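Week 2: Can they do the chores yet?

Right, last week I promised we'd get away from the maths and talk about jobs, real ones, the sort you'd pay somebody to do on a Saturday. My short answer is "some of them, slowly", and I'll spend the rest of this handout wriggling around that.

Start with the washing. A towel has no fixed shape, so every time you pick one up it's a new problem. The Flundo project at Curnetow logged 3,340 goes at folding a plain bath towel, and 2,817 of them ended in something I'd be willing to put in a cupboard. Good going! But my nephew would manage it with one eye on the telly, and he wouldn't need the towel laid flat for him first.

Shop-floor work ought to be easier. The parts keep their shape, the bench stays where it is, and you get to choose the lighting (do not underrate the lighting, I'll come back to it). So look at hollow parts like these and ask yourself where you'd put your fingers.

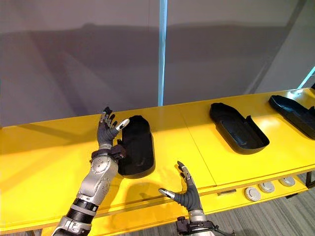 Page last changed: October, after the Zepeda lab visit

A black, shoe-shaped tray on a shiny yellow table is a nice test. You can pinch it by the rim or get a hand round the outside, and the best choice changes with how it's sitting: one is tilted up with its outer side showing, another lies open. Then there's the sun on the tabletop. Your eyes shrug that off, but a bright patch and a soft shadow can fool a vision system into finding an edge that isn't there.

People always ask me why bother with fingers at all. Fair question! For one part, all day long, a suction cup or a plain two-jaw grip is cheaper and breaks less often. Fingers start to pay when the parts keep changing, and at home they change every few seconds.

For the seminar: read the Graltitness notes on grasping, then pick one chore you did this week and write down every time your hands changed their grip. Stop at 25, you'll get there sooner than you think. Bring it on paper please, the projector is still poorly.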